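Talk notes – Thursday, 20 min slot incl. questions. Savevix room, the one with the bad clicker. BRING OWN CLICKER

# Tape first, stuff second

**Open (1 min)**

Hello, thanks etc. Don't apologize for the voice.

Ask the room: who has a table at home or at work that is never clear. Wait for hands. Don't rush this, last time I rushed it.

Then – who has cleared it in the past month and it filled back up again. Same hands. Good. That's the talk.

**Where this comes from (2 min)**

- Stekavmont, shared workshop, 19 members, 6 tables
- everyone sorts on the tables. repairs, donations, kitchen stuff for the swap shelf
- August before the swap day: 1044 items to get through. We logged every one, yes I still have the spreadsheet, no you can't have it
- Every pile ran into the next pile. Two people sorted the same box of cutlery twice. One of them was me

Pause for laugh. If no laugh move on quick.

**What we tried that flopped (3 min)**

Trays. Trays move! Someone picks up the tray to wipe under it and puts it on a chair and now the chair is the "fix" pile.

Labels on sticky notes. Fell off, stuck to sleeves. Found one in the car a week later, it said KEEP.

Boxes under the table. People don't bend down. Simple as that. Whatever went in the boxes stayed in the boxes.

Colored tablecloths from Rillard – nice idea, looked like a picnic. Cups wobble on cloth. Gave them away at the swap, so they got used for something.

**What stuck (main part, 7 min)**

Tape. One roll. Two strips.

SLIDE – leave it up for the whole section, talk over it

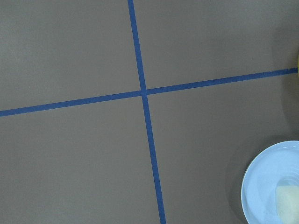
Four piles is the number we landed on. Keep, fix, give away, don't know. Tried three and the "don't know" stuff snuck into keep every single time. Tried five and people stood there holding a spoon. Blue tape on a gray top, one strip each way, and you've got four spots you can see from a standing position. Doesn't need to be neat – look at the slant on it, and the ragged end over on the right. Nobody measured our tables either. If you get the ruler out you will still be at it come lunch.

How to do it, go fast here, handout has it:

1. Clear the top ALL the way. Floor, bed, wherever. Wipe it, let it dry
2. Long strip first, edge to edge if you can
3. Second strip across, press down hard where they overlap
4. Decide which corner is which BEFORE you touch the stuff. Say it out loud if there's two of you
5. One thing in the hand at a time. Tape line is a wall, nothing sits on the line

Rule five is the one people fight me on. Big pans. Big pans cross the line, I know. Put the handle inside. If it really won't fit it goes on the floor in front of it's quarter and that counts.

Color of tape – pick one that shows up on your table. We tried tan on a brown table, waste of an afternoon.

**The don't know corner (3 min)**

Slow down for this bit, its the bit people ask about after.

- it gets full first. fine
- when it's full you stop and empty that one only
- no new stuff till it's empty
- ask: would I go and look for this? If no, give away
- do NOT start with photos or letters. Start with kitchen drawers. Peelers, lids, the third can opener

Tell the lid story if there's time. (Lids with no boxes, counted as "keep" two years running.) Skip if past 15 min.

**Taking it up again (1 min)**

Pull low and slow, flat against the table. Don't yank up. Test a bit on the underside first if the top is varnished or painted or your landlord's. Don't leave it down for weeks, glue goes gummy and then you're scraping.

We do leave it down on one table now, the Tamura one by the door, tape gets replaced when the ends start lifting. People walk in with a bag and go straight to it without being told. Was not planned at all.

**Questions likely**

- Small table? Still works, smaller batches
- Floor instead? Sure, hard floors, watch your knees. Carpet no
- Kids? They love the lines. They will also move stuff between the corners so check before the give away bag leaves the house
- What about chalk – rubs off on everything, tried it, black jeans, no

**Close**

Handouts on the chair by the door. Tape rolls in the bag, one each, please take them I dont want to carry them home.

Thank the room. Swtich the mic OFF before packing up.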